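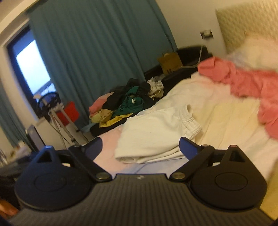 I have been folding laundry for a living for 18 years, first in the basement of a hotel and then, since I joined Salehi, in the bedrooms of people who would prefer to be somewhere else while it gets done. In November the company moved half of us onto what the email called collection shifts. On a collection shift you do the same job in the same houses, except that you do it with a pair of blue fingertips on the end of a tool, and the tool remembers. A pair of white pants with an elastic waistband used to take me one breath. Now I bring the two blue pads in from either side, pinch, lift, lose one corner, say something my mother wouldn't like, and pinch again. Elastic is the worst. It gathers up exactly where you want it flat, and the pads have no opinion about where the seam is.

The tool is called a Sernus. We call it the crab, or we did until Ehsan Ranjbar, who runs our crew, asked us to stop saying it in front of customers. Ehsan is a decent boss who used to fold next to me and who now has a tablet. The tablet tells him how many good folds each of us turned in, a good fold being one that Fluken, the people who buy the recordings, agree to pay for. The goal was 60 a shift. My first shift I had 21, and I came home with a sore thumb and the feeling that I'd been demoted to toddler.

I've thought a lot about what gets thrown out. If I drop a shirt and start over, that one's usually fine, they like to see a recovery. If I reach in with my other hand to smooth a sleeve, which every person who has ever folded a sleeve does, the whole thing is garbage. So for the first couple of weeks I worked with my left hand stuffed in my apron pocket like a butler with a secret. Khanyisile Tshabalala tried sitting on hers. She's the fastest folder we have, bare-handed, and she was the slowest with the crab for almost a month because she kept trying to do it her way, which is a flick of both wrists and then a folded towel. You can't flick with the crab. You have to decide what you're doing before you do it, and I hadn't decided anything about a towel since the hotel.

What's changed for us, day to day, is mostly the quiet. Folding used to be the talking part of the job. You'd do the beds and the bathroom with your head down and then stand on either side of a mattress with a heap of somebody's clean clothes between you and catch up. I know more about Khanyisile's sister's divorce than the lawyers do. On collection shifts we work in separate rooms so we don't get into each other's recordings, and I've missed some major developments. She tells me the short version in the van.

The pay went up a little. I want to be fair and put that in. It went up again if you hit the 60, and by the new year most of us were hitting it, at which point you will be amazed to hear that the goal was reviewed.

My nephew asked me straight out if I'm teaching the thing that's going to take my job. Probably, kid. Ehsan says no, he says the plan is for a machine at the Pesusow plant that does sheets and towels all day, flat stuff, and that houses are years off. He may be right. I have been in a lot of houses. There's always a chair you have to move, and a pile that might be clean or might be dirty and you have to make the call with your nose. They haven't put a nose on the crab. But I noticed they stopped asking us for towels a while ago. It's all waistbands and hoods now, and fitted sheets, and I don't think you ask for the hard ones until you're done with the easy ones.

We did get a meeting, after Khanyisile wrote a letter and the rest of us signed it. We asked for three things: a break every hour for the thumbs, no discarded folds counted against anybody, and to know how many of our folds had gone out the door. We got the break. They're thinking about the second – I believe they are really thinking about it, I saw Ehsan write it down. On the third they gave us our own totals, and mine was a little over 3000. I have no idea what to do with that number. I did some math on what I fold at home in a year and quit partway through.

The other odd thing is I fold differently now, with my own hands. Slower, and flatter. My husband says the drawers have never looked better and wants to know if I can get the crab to do his socks. I told him socks are next quarter.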